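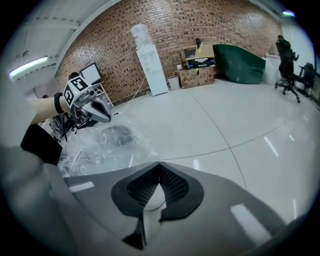
Etgate Electric Cooperative
Minutes of the regular meeting of the Board of Directors, March
Tudar District Office, upstairs meeting room

Directors present: Rokeya Patwary (chair), Laine Lukoševičius (secretary), D. Amarasinghe, and the directors for the Mill, North and Lake districts. The director for the South district was excused. Also present: the general manager, the line superintendent, the finance manager and two members of the cooperative.

1. Call to order
The chair called the meeting to order at 6:30 p.m. A quorum was present. The agenda was approved with one change: the item on pole attachment rates was moved to the next meeting at the request of the finance manager.

2. Minutes of the previous meeting
Approved with one correction. Under item 4, "Dorenden feeder" should read "Dorenden substation."

3. Member comments
A member from the Lake district asked why her street was still on the old meters. The line superintendent said the meter work is being done by feeder and that her feeder follows Tudar on the schedule. He will send her the schedule by mail.
The second member asked whether the cooperative would buy back power from small solar systems at the retail rate. The chair said the current net metering policy remains in effect and that any change would come before the board at an open meeting.

4. Dorenden substation transformer
The line superintendent reported on the replacement of the older transformer at Dorenden. Oil tests show rising gas levels compared with last year. The unit is still within its limits but is now being sampled monthly. The manufacturer has quoted a delivery time of 40 weeks for a new unit.
Director Amarasinghe asked whether load could be moved to Tudar if the transformer failed during the summer. The superintendent said most of it could, but the irrigation accounts on the east side would have to be served in turns on the hottest afternoons. A rental mobile substation is available and would need five days to bring in and connect.
Moved by Amarasinghe, seconded by Lukoševičius, to authorize the general manager to order the replacement transformer and to sign a standby agreement for the mobile substation. Carried, all in favor.

5. Tree trimming contract
Three bids were received for trimming along 190 miles of overhead line. The lowest bid left out brush disposal and was set aside. Staff recommended the second lowest bidder, which did the work on the Mill district lines two years ago.
The Mill district director said he had received complaints at that time about crews leaving gates open. The general manager will add a clause on gates and livestock, and a requirement that landowners get a door notice before crews enter.
Moved by Patwary, seconded by the North district director, to award the contract with those additions. Carried, with the Mill district director opposed.

6. Community solar project
Lukoševičius reported on the proposed site beside the Etgate warehouse. The soil report is back and shows no problem with driven posts. The county has asked for a drainage plan and for a row of screening trees along the road side. The interconnection study is not finished.
There was discussion of whether subscriptions should be limited to members who cannot put panels on their own roofs. Patwary favored giving renters first choice for a set period and then opening the list to all. No vote was taken. Staff will draft two versions of the subscription rules.

7. Finance report
The finance manager presented the monthly statements. Energy sales were below budget because of the mild winter, and purchased power cost was below budget as well. Overtime was over budget following the ice storm. The report was accepted as presented.

8. Safety and outages
No lost-time injuries. There were 11 outages in the month, the longest caused by a vehicle striking a pole on the Dorenden road. Two apprentices passed their pole-top rescue test.

9. Action items
General manager: transformer order, standby agreement, revised trimming contract.
Line superintendent: meter schedule to the Lake district member.
Finance manager: pole attachment rates for the next agenda.
Lukoševičius and staff: draft subscription rules, reply to the county on drainage.

10. Adjournment
The meeting was adjourned at 8:50 p.m.

Submitted by Laine Lukoševičius, Secretary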